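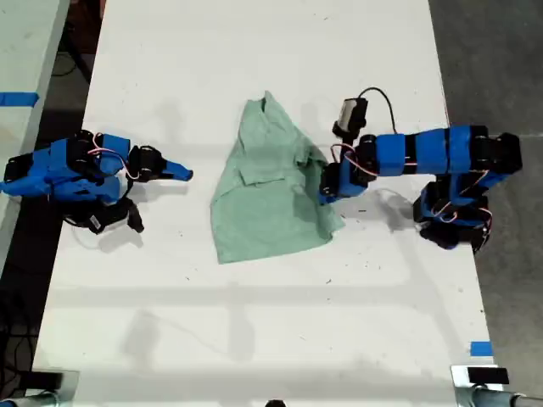 Ticket 289: mint tee won't stay folded
Product: Istitz knit tee, mint green
Opened: Oct 31, 2020
Status: open

Hi Istitz support! I've had this T-shirt since March and I love it, but I cannot get it to fold flat for the life of me. I fold it, I smooth it, I turn my back, and the sleeves have crept out and the whole thing has slumped into a sort of lopsided wedge. My other tees (two from Burlow, same size) stack up just fine on the same white table, so I don't think it's only my folding.

What I've tried so far:

Try 1. Plain thirds, sleeves in, bottom up. Sprang open at the neck almost right away.

Try 2. Washed it at 40 with no softener, dried it flat, folded again. A bit better! The body lay nicely but the sleeves still wouldn't stay tucked, and I got a big crease across the front.

Try 3. Rolled it. Stays rolled, sure, but my drawer is set up for folded shirts and now it looks like there's a burrito in there.

Try 4. Went slower and got the body flat first, before folding anything.
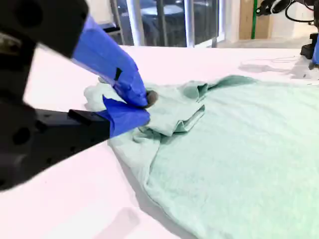

The knit is the part I keep coming back to. It's soft and it moves around under you, so if you pinch one spot and lift, everything near it bunches up and you have to smooth it all over again. Picking it up by the side seams helped me a little. I also wonder if the seams on mine are pulling, since after a wash one side seems to hang nearly an inch lower than the other.

I did look at the Sirorero folding board, but I'd hate to buy a gadget for one shirt.

So, questions for you guys. Is a crooked side seam normal on this tee? Would a warm iron on the inside hurt the color? And is there a fold you recommend for it, the care card only says "fold neatly" (thanks, I'm trying!).

Update, same evening: ironed it inside out on low, and it held its fold for 3 hours in the drawer. Then I took it out to check and the left sleeve flopped loose again. Please keep the ticket open, I'm still hoping for an answer on the seam.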